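How to Get Old Sticker Glue Off Plastic Bowls and Tubs

Updated October 10, 2023

Quick one today. Bought a stack of mixing bowls at the Ramislow thrift store, every single one with a price sticker slapped on the side. Peeled them off, half the paper stayed, all the glue stayed. You know the kind. Goes gray and fuzzy after a week in the cupboard.

What you need

Cooking oil, any kind. I use the cheap Mathur sunflower
Baking soda
Dish soap
Old plastic card (a dead gift card is good)
Two rags, one for oil and one for clean
Hair dryer, optional

No razor blades. No acetone. Acetone eats a lot of plastics and leaves a cloudy patch that never comes out. Ask me about my salad spinner.

Step 1 - Warm it up

If the sticker is still mostly on, hair dryer on low, held back a bit, keep it moving. 5 minutes is way too long, you want well under one. Lift a corner with your nail and pull slow and flat, back along itself. Pulling straight up is how you get the torn paper layer.

No hair dryer? Fill the bowl with hot tap water and let it sit. Heat comes thru the wall and softens the glue from behind. Not boiling. Thin plastic warps.

Step 2 - Get the paper off

Paper has to go before the oil can reach the glue. Wet rag laid over it, leave it while you do something else, then rub with your thumb. It rolls up into little worms. Gross but satisfying.

Step 3 - Oil and soda paste

Equal parts, a spoon of each. Stir to a thick paste. Smear it on so it covers the glue and a little past the edges. Walk away. I leave mine four hours if it's an old sticker, half an hour for a new one.

Don't skip the wait. Scrubbing early just moves the glue around.

Step 4 - Scrape

Plastic card, held low, short strokes. Wipe the card on the oil rag every couple strokes or you're putting the glue right back. Don't press hard on shiny plastic, baking soda is a mild abrasive and will dull the finish if you lean on it. For really glossy stuff leave out the soda, oil only, and do it twice.

Step 5 - Wash

Dish soap straight on the spot before any water. Rub it in, then rinse hot. Then wash the whole thing like normal. Still tacky? Go back to step 3, smaller patch.

Dry it and run a finger over it with your eyes shut. Fingers find glue that eyes miss.

A few extras

Stacked bowls stuck together - drip of oil around the rim, let it creep down, twist. Don't pry with a knife.

Jadeo brand labels are the worst I've met. Some kind of rubbery glue. Needed three rounds.

Rubbing alcohol works on the last haze but test it first on the bottom, somewhere that dosen't matter.

Oil smell hanging around? Wipe with white vinegar, rinse, leave it out overnight before you stack.

Reader Doğukan Eren wrote in to say peanut butter does the same job as the paste. Tried it. It does, but the kitchen smells like peanut butter and keep it well away if there's an allergy in the house.

Wooden bowls are a diffrent story, oil soaks in and leaves a mark. Will do a separate page.

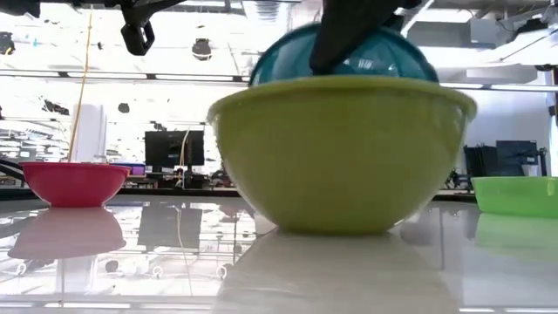 Olive green and teal plastic bowls, one inside the other.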